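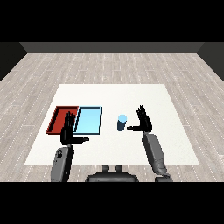

The Fanley battalion is getting a new logo, and I would like to speak up for the trucks.

The logo comes with the Beker plan, which renames 146 units so that each one sounds quicker than it did before. Supply companies become "sustainment effects" companies. The motor pool at Montecinos will be a mobility node. It has 100 trucks on paper, and a mobility node with half its trucks on blocks is still a parking lot.

I spent five years in that motor pool. We waited on brake parts the way farmers wait on rain, and in that time we were reorganized 3 times. Each round brought a new patch, new stationery and a briefing with arrows on it. The brake parts came from the same warehouse in Sotia, at the same speed, from people who had also been given a new patch.

I don't doubt that the planners mean well. Some of the plan is sensible, and moving the fuel section closer to the units that burn the fuel should have been done years ago. But a reorganization is cheap to announce and spare parts are dull to buy, and a general gets a ribbon to cut for only one of them.

So by all means print the new letterhead. Then, before the changeover in September, send someone down to the parts counter with a list and a budget. Bring a chair. The line starts early and the vending machine only takes coins.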